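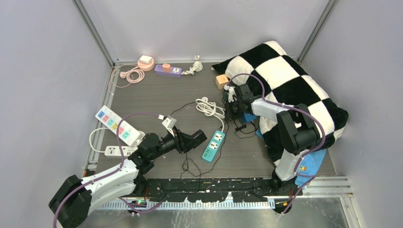 Section 6. Adding fixtures and match results

The Fixtures screen in Gristance holds every game your club has scheduled. You need Editor access to change it.

1. Sign in and open Club > Fixtures.
2. Select the season from the list at top left. New seasons open in October by default.
3. Click Add fixture.
4. Enter the opponent, for example Stamer Rovers, and choose Home or Away.
5. Set the kickoff time. Times are saved in the time zone of the home ground.
6. Click Save. The fixture shows as Draft until you publish it.

Note: Opponent names can have up to 29 characters. Longer names are cut short on the public page.

Entering a result

1. Open the fixture and click Result.
2. Type the score for each team. For a game decided on penalties, fill in both score rows.
3. Add goalscorers from the squad list. Own goals go under Other.
4. Click Confirm.

Caution: A confirmed result updates the league table at once. Only a league administrator can reverse it.

Importing a fixture list

Files exported from Tuhumury can be loaded in CSV format, up to 100 rows per file. Split longer lists before import. Rows with a missing date are skipped and listed in the import log.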